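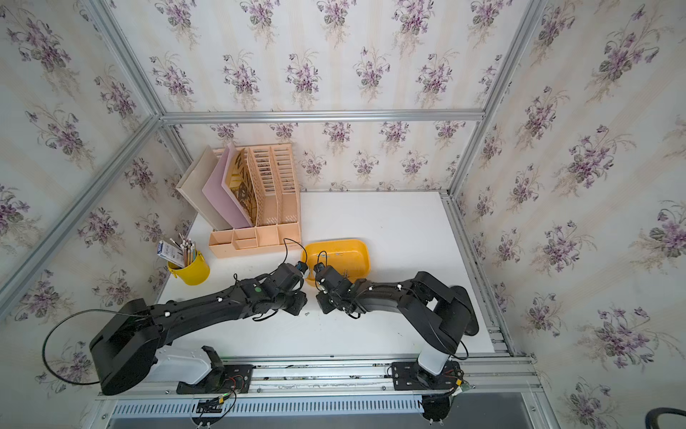
Wallpaper and wall covering check, guest house Trarkham, ground floor and first floor. Checked by Valbona Dimitrov, July 15, 2018. Please read my comments together with the marks, because one word is sometimes too short for the real condition. The paper in question is the old style with flowers, bouquets of purple violets with green leaves on faint beige stripes, and with such a pattern a small stain hides very easily. I look at it from the side with a hand lamp, never only from the front.

Breakfast room
Seams closed: OK
Paper flat behind radiator: NOT OK. Bubble the size of a hand. I pressed it and the plaster behind is soft.
Signs of damp at skirting: OK
Sockets tight to the wall: NOT OK. The socket near the window moves when I pull a plug. Leonardo Costa must switch off this circuit and fix it before guests use the room.

Stairs and landing
Handrail fixed: OK
Paper torn at hand height: YES, small, by the third step. Glue is enough.
Emergency light works: OK
Distance from wall lamp to paper: 14 cm. I would like more, but the lamp is a cold type and I accept it.

Room 2
Mold behind wardrobe: YES. Black points in the lower corner. Last December we cleaned the same corner, so cleaning does not solve it. I ask for a reading with the moisture meter and a look at the gutter outside.
Window vent opens: NOT OK, painted shut.
Smoke alarm: OK, tested with the button.

Room 3
Mold behind wardrobe: NO
Electric heater: 300 mm free space on each side, OK. Curtain on the left was touching the top, I tied it back. A shorter curtain is needed.
Smoke alarm: NOT OK. No sound. New battery put in, still no sound. Replace the complete alarm.

Linen store
Door closes by itself: OK
Boxes in front of fuse board: YES. Moved by me. Please do not put them back.

To do first: socket in breakfast room, alarm in Room 3. Room 3 stays closed until the alarm is changed.
To do after: gutter and damp corner in Room 2, vent, soft plaster. Rosalba Serra has the paste and two spare rolls.

Copy to Bogdan Cieślak.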